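Frequently asked questions about renting a craft table at Rundow

Last updated August 30, 2024

Thank you for your interest in our shared studio. I have collected the questions which people send me most often, and I try to answer them as clearly as I can. If something is missing, please write to me.

Esi Wumbei, studio coordinator

Who can rent a table?

Any adult who works with paper, textile, beads, leather or other quiet handwork. You don't need to be a professional. Many of our members sew or bind books in the evening after their normal job.

What is the difference between the Zila room and the Terance room?

The Zila room is for clean work only, such as paper, sewing and drawing. In the Terance room you may use glue, dye and hand tools, and the floor there can be washed. The price is the same for both. Please choose according to your messiest project of the month, because we cannot move a booking between rooms on the same day.

How long is one rental?

The shortest rental is 3 months. After this you continue month by month, and you can stop at any time if you tell us 12 days before the end of the month.

Can I share my table with a friend?

Yes, one table can be shared by two people, but only one name stands on the agreement. This person pays the rent and is responsible for the key. Both people must come to the introduction evening – it takes less than one hour. 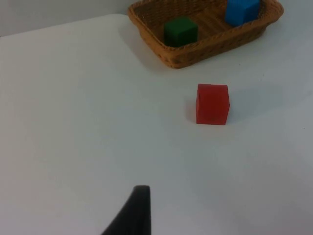 How do I pay the deposit?

By bank transfer, before you receive the key. The deposit is 600 dollars and it comes back to you after the last month, when the key is returned and the table is clean. Please write your full name in the message of the transfer.

Is there storage for my materials?

Every table has one shelf at the back wall. Fabric on rolls can stand in the corridor cupboard if there is a label with your name and phone number. We don't store anything flammable, and also no food.

May I teach a class in the studio?

You may teach small groups, but you must ask for permission first. Send me the subject of the class, the hours and the number of students you expect. The whole Terance room can be reserved for a weekend course for 972 dollars, with the use of the kitchen included.

Who is Vondráček, and why is it written on the door?

It is the name of the old button company which had its workshop in this building. The owner of the building likes to keep the sign. Couriers sometimes get confused, so please put both names, Rundow and Vondráček, in your delivery address.

Are you open during the holidays?

We close for the last week of December and the heating is then turned down. Members with a key can still come in to collect their things. On other public holidays the studio is open as usual, but the office doesn't answer the phone.

Can I bring my own sewing machine?

Of course. Please put a mat under it, for the neighbours below. Heavy industrial machines are not allowed in either room – the floor is old and the electrical lines are not made for them.

What colour of light do you have? I need to match thread.

The lamps in both rooms give neutral white light. For very exact matching I recommend the seats at the window in the morning, which you can use freely when they are not occupied.

How can I visit before I decide?

Write to the office and propose two times which are good for you. I will confirm one of them, and you can look at both rooms without any obligation.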